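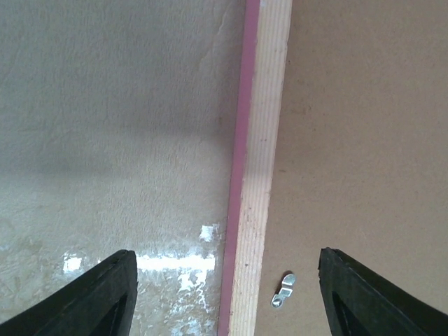
Osunberg Repair Rooms is pleased to share its guidance for July. This month's thread concerns timber strips: the plain lengths of softwood that cover the join between two different surfaces. (1/9)

Members often ask whether a strip is needed at all. Where a plaster-like finish meets hardboard, we recommend one. The two materials differ in texture and thickness, and a bare join between them collects dust and is awkward to clean. (2/9)

Before fixing, lay the strip in place without glue or pins and look along its full length. A slight tilt is easily missed from directly overhead. Natnael Kahsay, who leads our evening bench sessions, advises marking both ends in pencil and checking again from the far side of the bench. (3/9)

On colour. Members will note the pinkish-red band along one edge of the strip shown at the head of this thread, with the rest of the face left bare. Painting only the edge gives a clear border against a grey surface and keeps the grain in view. An uneven tone is common on unfinished softwood, which takes colour more readily in some places than in others. Those who prefer an even band should seal the edge first and apply two thin coats. (4/9)

On white splotches. The same grey surface carries a cluster of them close to the pinkish-red edge. Whether marks of this kind are paint or plaster is best settled on a small patch before any scraper is used. Paint tends to lift as a skin; plaster comes away as powder. Please work away from the timber, as a blade will bruise softwood very quickly. (5/9)

Small metal fittings should be put in a lidded tin as soon as they are taken off or set down. A fitting left on hardboard will scratch it if anything is slid across the top. Tins are kept on the shelf beneath the window and may be borrowed without signing. (6/9)

A correction to our printed sheet, Surfaces and Joins. The length given for practice strips on page 2 should read 63 cm. The earlier figure was a typing error and we thank Hawi Kahsay for drawing it to our attention. Corrected copies are available at the front desk. (7/9)

Practice strips are supplied by Ledero and are free to members while stocks last. We have around 199 remaining. They are sold to non-members at cost — please ask for Wondimu Habte at the counter. We regret that we are unable to cut strips to order during bench sessions. (8/9)

The next session on joins and edging begins at 6.30 pm and is limited to 27 places. Members are asked to bring a pencil, a soft brush and a piece of fine abrasive paper. Bookings may be made with Kalkidan Workneh at the front desk or by replying to this post. (9/9)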